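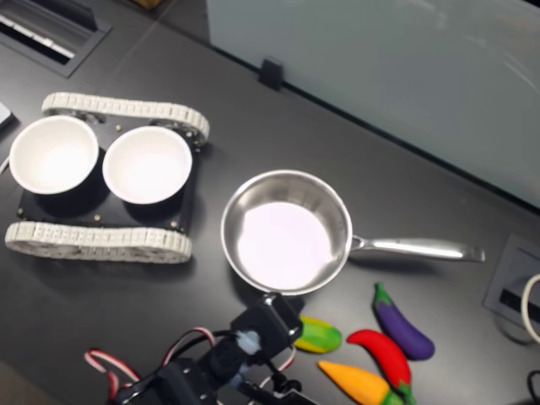 KIT CORNER: the Niltholm tabletop pair

Quick one this issue, we're behind on everything. Siebe Kuipers has had the Niltholm starter bundle on the bench since early May and promised me a page of notes. Got half a page and a voice message. So this is me typing up both, with my own bits from two evenings of poking at it.

What you get. One small servo arm with gripper, one tracked base with a flat black plate on top, the controller board, power brick, leads, and a bag of toy food for practice tasks. Saucepan not included, use your own. Same for cups. Price is 336 for the bundle, 49 for the spare servo pack. Shipping was free when we ordered, no idea if it still is.

Idea behind it: base carries stuff, arm loads and unloads. You teach the arm by moving it by hand and saving points, or you drive it from the keyboard and record the whole run. Then play it back. Base has its own little app and the two talk to each other over the board. Mostly.

Assembly. Box says 60 minutes. Siebe took an evening, and he's built three of these from other makers. Arm goes together fine, the brackets are black and solid and the holes line up. Tracks were the slow part. They go on tight and you will pinch a finger. Booklet is ok up to step 20, and then the drawings get tiny and one of them is upside down. Niltholm has a newer booklet on their site, print that one.

Cables. My main gripe. The red-and-white servo leads are long and stick out in big loops. No clips, no sleeve, nothing in the bag to tidy them. On wide swings to the left we kept snagging one on the base. Velcro ties fixed most of it, but at this price throw in a handful of ties, come on.

The gripper. Better than I expected. Boxy thing, slowish, good steady squeeze. The eggplant is the easy one, fat and light. The chili pepper is a pain, it's shiny and curved and rolls away if you come in at the wrong angle. Carrot is fine if you grab it near the middle. Siebe's tip: close the gripper to the halfway mark first, then come down, then finish the squeeze. Saves a lot of knocking things across the table.

Pan task is the one everybody will want to try. Vegetables off the table, into the pan. Do it with the handle turned away from the arm, or you'll spend your evening chasing the pan. A light pan will slide if the gripper bumps the rim. Put a damp cloth under it.

Cups on the base: works, with care. The plate is flat with no lip and the screw heads stand a touch proud, so a cup can sit at a slight tilt. Two cups is the limit I'd go for. Set the base speed to low, turn slow, and don't put anything in them you'd mind mopping up. A rubber mat cut to size would sort this and I'm told Flikcombe sells one that fits, havent tried it.

Software. Installed first time on Siebe's laptop, second time on mine. Saving points is simple. Editing them afterwards is not, you end up deleting the run and starting over. Playback drifted after a long session and we had to re-zero the arm. Update came out while we were testing and it added a re-zero button, so somebody there is listening.

Compared with the Kirnar kit we covered last year: Kirnar has the nicer software and a stronger arm, no mobile base, costs more. If you only want an arm, get that. If you want something that drives about as well, the Niltholm is teh better buy.

Support. Wrote to them about a stiff shoulder joint. Answer came the next morning from someone called Demchenko, who said to back off one screw a quarter turn. Did that, joint moves fine now. Good service.

Verdict, such as it is: buy it if you like fiddling. Skip it if you want something for a classroom by next week. Get the spare servo pack at the same time, you'll pay postage twice otherwise.

Siebe is bringing the whole lot to the next open evening, doors at 7. Bring your own laptop if you want a go at the controls, and bring velcro. Questions before then, reply to this mail and I'll pass them on.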